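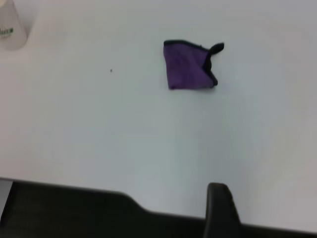 May, workshop notes, cooler bench

Arkmont cooler back again, the one off the second floor at Charpentier. Complaint is same as before - slow cold tap, water tastes flat. Changed the carbon filter first, old one had 1,590 litres on the counter so well due anyway. Flow at the tap before the swap 210 ml in ten seconds, after it 293. Better but still not what the unit in our own kitchen does.

Pulled the inlet strainer. Scale and a bit of blue thread tape someone had wound right over the end of the fitting. Cleaned, refitted, one turn less tape. Forgot to measure flow again before I put the drip tray back on, do that tommorow.

Descaled the coffee side of the Serkik as well while the bench was free. Two rounds of citric, three rinses. Third rinse still a touch sour so ran a fourth. Brew counter reads 1,016 since last service, nobody reset it in March, so treat that figure as rubbish until we've checked the sheet.

Torbjørn Strand rang at 2.40 re the Mometley round. Wants the big bottles dropped before the office opens, and the empties left by the goods lift, NOT in reception. Told him fine, needs putting on the driver's sheet. Also he's moving from pods to beans next month, so grinder wanted. We have one on the shelf but the hopper lid is cracked. Order lid.

Seals - down to the last bag of the small ones. The medium don't fit the Arkmont tap whatever the box says, tried two, both weeped within a minute.

To do
- flow test again, cold tap, tray off
- reset Serkik counter and write it on the sheet this time
- hopper lid
- small seals, two bags
- ask Charpentier who did the thread tape

Left the cooler plugged in overnight to chill down. Don't move it pls.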